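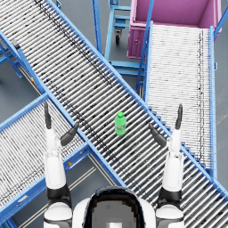
Green bottle on the roller conveyor

The back sliding door has been sticking since we moved in. It was a two-handed job on a good day, and in hot weather you had to lift the handle side a little with your foot under the bottom rail while you pulled. Everyone in the house got used to it. Visitors didn't, and my mother stopped trying and went out through the laundry.

I finally had it fixed in February 2020. I'm writing down how it went, mostly because I spent a fair few evenings looking for a plain account of the job and found a lot of ads.

The door is an aluminium slider, two panels, one fixed and one moving. The house was built by Mitsotakis-Vlachou, who did a good many of the places on our side of Zatville and then stopped trading, so there was no asking them what they had put in. There is no maker's label on the door itself. I looked along the top of the panel and inside the lock stile and found some pencil marks and a dead moth.

My first attempt was cleaning. I vacuumed the bottom track, went along it with an old toothbrush and warm soapy water, dried it and put silicone spray on it. Don't use the greasy stuff that comes in the blue and yellow can. I had done that the year before and it had turned into a black paste with dog hair in it. The cleaning helped for a week or so.

The second attempt was adjusting the wheels. Most sliders have a screw at each end of the moving panel, low down on the edge, sometimes behind a plastic plug. Turning it raises or lowers the wheel at that end. Mine turned freely at the lock end and did nothing at all. At the other end the screw head was so chewed up that I couldn't get a bite on it, which tells me somebody before us had the same idea.

So I rang around. One place wanted to sell me a whole new door and wouldn't discuss anything else. Another quoted $900 over the phone without asking what sort of door it was. The third was Dindell, which is a small repair outfit with a shed behind the tyre place, and they said they would send someone to have a look and take the call-out fee off the bill if we went ahead. The call-out was $86. I thought that was fair and I still do.

Themis Athanasiadis came out. He opened and closed the door a couple of times, put his hand flat on the glass while he did it, and said the wheels had gone and the track was probably worn as well. Then he lifted the panel out. This took him very little time, and I had been dreading it for months. You wind the wheels all the way up, lift the panel into the top channel, swing the bottom out towards you and lower it. It is heavy, though, and I would not do it alone. I held the other side and my arms were shaking by the time we had it down on the blankets.

One wheel had a flat spot worn into it. The other had lost its bearings altogether and the axle had been dragging along the track, which explained the noise. The track had a groove in it where the door spends most of its time, near the closed end. It was smooth past that. 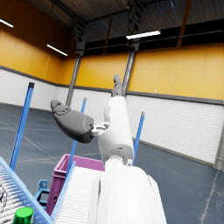 There are a few ways to deal with a worn track. You can replace the whole sill, which is expensive and means cutting into whatever is around it. You can file the burrs off and hope. Or you can fit a cap, a thin stainless strip that presses down over the old rail and gives the wheels a new surface. Themis recommended the cap and I went with it. He had the Brosero ones in the van, in a long cardboard tube, and cut one to length with tin snips. While the panel was out I had a good look at the wall on that side and decided it could do with paint, and I have since been stuck on colours. I quite like a yellow wall with something white in front of it, like the one behind the robot arm up there, and our door frame is white already. My wife says yellow will show every fingerprint the kids leave beside the handle. We have sample pots.

The new wheels had to be matched. Themis took the old carriage out and held it against ones from a box of them until he found a pair that fitted the slot. He said this is where most people come undone doing it themselves, as the wheels look nearly the same and are out by a couple of millimetres. I believe him. I had ordered a set online in September that were wrong, and they are still in the drawer with the batteries if anyone local wants them.

He also changed the felt strip down the side and moved the lock keeper up a bit. With the panel sitting at its proper height again the old keeper position was too low, and the hook wouldn't have caught. I wouldn't have thought of that one. If you do the wheels yourself, check the lock before you pack up your tools, particularly if it's late in the day. 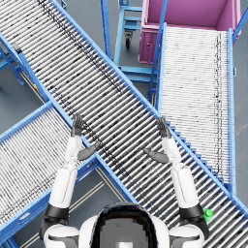 White humanoid robot from above, arms raised over the crossing conveyors

The door now opens with one finger, and the first evening it banged into the stop so hard that I thought the glass had gone. We had all been throwing our weight at it for so long. I've put a rubber bumper on the frame. The dog, who used to wait for someone to wrestle with it, has worked out that he can nose it along if it's left open a crack, so now we latch it.

For upkeep I was told to vacuum the track every few weeks, wipe it with a damp cloth, and use a dry silicone spray on the wheels twice a year and nothing else. Don't hose it out. The drain holes in the sill need to be kept clear too, and I found ours were full of potting mix.

The flyscreen on the same door still sticks. It has its own little plastic wheels, and one of those is missing. I asked Themis about it as he was leaving and he said that one I could do myself, so I've measured the frame and will get to it once the painting is done.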